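Lodge merger vote moved to December as members question the savings

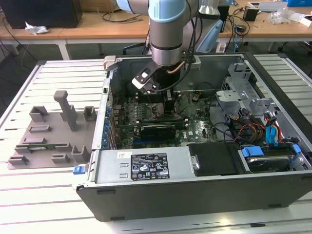 10/24/26

Members of Worholm Lodge have put off a decision on whether to fold their lodge into its larger neighbor, Daneshvar Lodge, after a meeting at which the promised savings got a rougher ride than the organizers seem to have expected.

The plan would see Worholm give up its own hall on Vultar Street and meet four miles away in the Daneshvar building. Supporters say the move would save the lodge over $900 a month in heating, insurance and repairs. Where that number comes from is less clear. The one-page summary handed out at the door gave a total and no breakdown, and a request for the last set of bills was met with a promise to "circulate something."

Ezequiel Cuesta, a past master who joined the lodge as a young man, was not impressed.

"We were told the roof would finish us eight years ago, and then we were told it was the boiler," he said. "Now it's the insurance. I'd like to see one bill before I vote to close the doors."

The merger was first floated in the spring as a "partnership." By summer it had become a "consolidation," and the latest summary calls it a "shared future." The terms have changed a good deal less than the label. Worholm would lose its name after nine months, its officers would step down at the same time, and its charity fund would be paid into the Daneshvar account. Whether local causes would still get first call on that money is covered by a single sentence, which says their needs "will be considered."

Then there is the hall itself. The summary says it would be "released," a word that could mean sold, rented out or left standing with the lights off. Zoltine Properties, which owns the parking lot next door, has been mentioned by several members as a likely buyer. The lodge says it has had no offer from anyone. It did not say whether it had asked for one.

Backers of the plan do have a point about attendance. Degree nights have been thin for years, and the same few men fill most of the chairs. But a longer drive on a winter evening is an odd cure for empty seats, and no one at the meeting offered much evidence that it would work.

A new vote is expected in December. Members have been told they will get full accounts before then. They were told the same thing before this one.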